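Tresard Garment Kit: Set-up Guide
Yu-na Kwon, July

4. First pick from a bed

1. Park the base facing the long side of the bed and lock it.
2. Put out 2 items with a gap between them. Dark garments need the cable strap closed at each wrist before the arms are raised.
3. Start the pick with the right arm. The left arm holds its raised position until the right gripper has closed on the cloth.

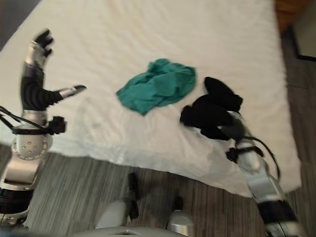
4. Check the grip, then press Lift.

CAUTION: Keep hands clear of both arms — the lift starts without a tone.

Note: Clear the pick counter at 3000 cycles.

Related
Kurkau base: locking and levelling
Replacing a wrist strap

We use cookies to remember your language. Accept | Settings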